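Review of the Barnero tabletop arm kit for teaching use
Student project report, Alper Kocabaş
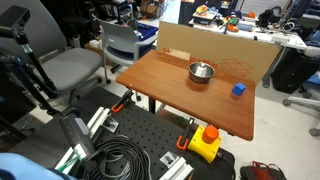 Brindham, March

1. Purpose

The department asked for a report on whether the Barnero kit is worth buying for the second-year practical classes. Barnero lent us one kit for the length of the project. I set it up, worked through the supplied exercises, ran a set of pick and place trials and kept notes on anything that took longer than the manual said it would. I had used one industrial arm before this, for a short course, and had never used anything from Barnero.

The report does not compare prices. The department has its own quote and I have not seen it.

2. What the kit is

The kit is sold as a complete station. It has an arm, a gripper, a perforated mounting plate, lengths of aluminium extrusion, brackets and screws, clamps, a camera on a stand, an emergency stop box and the cables. The software is called Dedow and is downloaded separately with a licence code. A laptop is not included. The buyer also supplies the table and the objects to be handled. We used a small table with a wood-grain top, a steel bowl and a blue cube, with a sheet of printed cardboard stood up behind.

The manual is 138 pages long. Most of it is about the software. The mechanical assembly gets one short chapter with line drawings, and two of the drawings show an older bracket that does not match the one in the box.

3. Setting up

Fixing the arm to the plate was simple. The holes line up and the screws supplied are the right length. The extrusion took more time. The nuts that slide into the slots have to go in before the brackets are tightened, and the manual mentions this one page too late. I took the rail apart once for this reason.

The clamps have orange handles and hold well. They do need a table edge that is free underneath. On the first table I tried there was a metal lip below the top and the clamps would not seat, so I moved to another table. Anyone ordering the kit should check their benches first.

The cables are longer than they need to be for a table this size. No clips or ties come with the kit. I left the spare length coiled on the plate, clear of the arm's path, and the coil had to be pushed back a few times in the course of the project. A bag of cable clips would cost very little and should be included.

The emergency stop is a yellow box with a large orange-red button. I placed it on the right of the plate, where the person at the laptop can reach it. It is easy to see, and pressing it stopped the arm each time I tested it. After a stop the software has to be restarted from the main menu, and this takes about a minute. With a class of beginners that minute will come up a lot.

4. Software

Dedow runs the arm, reads the camera and records positions. The layout is clear. A position is taught by moving the arm by hand to where it should be and pressing a key. Names can be given to positions but they are limited to 12 letters, and there is no way to sort them. By the end of the project my list was hard to use.

Camera calibration is done with a printed pattern. It worked the second time. The first attempt failed without an error message and the arm reached for a place well to the side of the cube. I later found that the pattern had been printed at the wrong scale by our printer, so the fault was ours, but a warning would have been useful.

The camera stand is the weakest part of the mechanical side. The joints slip slightly if somebody leans on the table, and then the calibration has to be repeated.

5. Trials

The task was to pick up the cube from the table and place it in the bowl. I also ran the task with a small white object that started in the bowl and had to be taken out. In total I ran 524 attempts. The cube was moved between runs to one of 5 marked starting positions, and the marks were removed afterwards.

The arm failed on 38 attempts. I put these into three groups:

- The gripper closed beside the object or on its edge. This was the largest group. Most of these came before I noticed that the camera stand had moved.
- The gripper touched the rim of the bowl on the way in or out. Raising the approach height cured nearly all of it.
- The software lost the connection to the camera. I could not find the cause. Plugging the cable in again fixed it every time.

I did not change the speed during the trials. The default is slow, and I think that is right for students.

The bowl was harder than I expected. Steel reflects the ceiling lights and the camera sometimes took a reflection for an object. Turning off one row of lights helped. A plain matt dish would be a better choice for a class.

6. Support

I wrote to Barnero twice. The first question, about the bracket drawings, was answered the next morning with a corrected page. The second, about the camera connection, was passed to Coste, who handle repairs and spares, and I was still waiting for a reply when I finished this report.

7. Recommendation

I would recommend the kit for the second-year classes, with some conditions. The department should buy a stiffer camera stand or bolt the present one down. Cable clips should be ordered at the same time. The technicians should assemble the stations before term, as the assembly teaches very little and would use up the first two sessions. Groups of three would suit it, with one student always next to the stop button.

If the camera fault turns out to be common to all the kits I would change my mind on this, and the reply from Coste should be read before an order is placed.

8. Further work

I did not test soft objects, or anything heavier than the cube. The kit is also sold with a second gripper which I have not used. The Dedow scripting tool was outside the project, though I opened it once and it looked suitable for final-year students.

Related reports
Choosing a bench power supply for the first-year lab
Line-following buggies: a comparison of two sensor boards
Noise levels in the Brindham print room
A low-cost conveyor for sorting trials
Notes on writing up your project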